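Ostel Workshop Refit – Progress Report, April
Prepared for: Bekmont Fund
Prepared by: Si-woo Ryu, bench lead

Status

Work package 2 (bench surfaces and small-parts storage) is on schedule. Work package 3 (hand tool storage) is two weeks behind because the second delivery from Šťastný arrived short. The missing items were reordered at no charge.

Bench surfaces

All benches in the main room now have the dark gray matte top specified in the revised plan. The earlier pale tops showed glare under the ceiling lights, and white parts were hard to find on them. Edge sealing is finished except at the bench nearest the sink, where the wall is out of square and the top has to be recut.

Trays and boards

Each work position gets one white plastic tray for loose parts and one wooden board for work that would otherwise mark the bench. The trays are rectangular with rounded corners and a low raised rim. The order was for 118 trays, including spares, and all have been received and labeled on the underside. 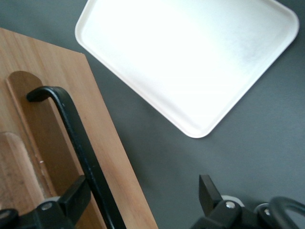 Reading time: 2 min

The boards have a long recessed slot, rounded at the end. Si-woo Cho tested the slot depth against the hand tools in current use. Narrow handles sit in it without rolling. Bent metal handles do not fit and are laid across the board for now – a separate rack for these is included in work package 3.

Two finishes were compared on the boards. The oil finish was chosen over the varnish because it can be renewed on site. Boards finished before the change will be sanded and oiled as time allows.

Budget

The approved amount for both work packages is 4000. Spending to date is 3555, including the full tray order and all bench material. The remaining 445 covers the handle rack, fixings and the recut top. We do not expect to request additional funds. The separate contingency of 1000 has not been used.

Open items

Recut and seal the top at the sink bench.
Confirm the rack drawing with Manov before material is cut.
Sand and oil the remaining varnished boards.
Replace the tray labels that lift after washing – a different adhesive is on order.

Next period

The rack will be built and mounted first, followed by the sink bench. Si-woo Cho will update the storage plan once the rack position is fixed. The next report will cover the close of work package 2 and the revised end date for work package 3.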